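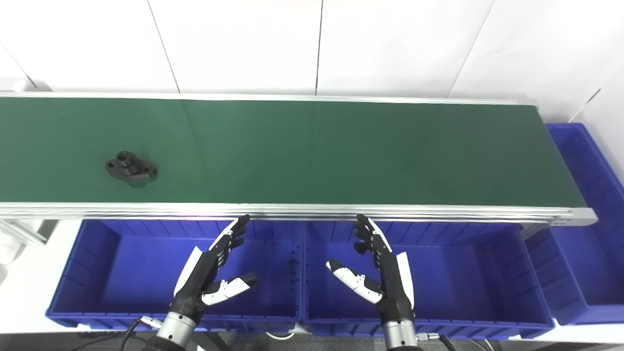
Setting Up a Small Belt Conveyor for Sorting Parts

A short belt and a few plastic bins are enough to sort brackets, flanges and other small castings by hand. These steps cover the bench setup we use at Drultwood for runs of 50 to 200 parts.

What you need

A flat belt conveyor with side rails
Two open bins for sorted parts
One bin for the end of the belt
Tape and a marker for labels

1. Level the conveyor. Check it lengthwise and across. A belt that leans to one side will drift toward the rail and wear along that edge.

2. Check the tracking. Run the belt empty at low speed for a few minutes. If it wanders, turn the tension screw on the tail roller a quarter turn and run it again.

3. Set the two sorting bins side by side in front of the conveyor, with the rims lower than the belt. Use the left one for good parts and the right one for rework. Label them on the outside, where parts won't scrape the tape off.

4. Put the third bin at the discharge end. Anything you don't pick up goes there and gets a second look.

5. Load one part at a time, flat side down. Lay flanged pieces with the long side along the belt so both mounting holes are easy to check.

6. Inspect the holes and the boss for burrs, then move the part to its bin. Lower it in. Dropped castings chip each other.

7. Empty a bin when it reaches 80 parts, or sooner if it gets heavy to lift.

Wipe the belt with a damp cloth at the end of the shift. Stop the motor and unplug it first. Grit left under the belt will mark the next batch.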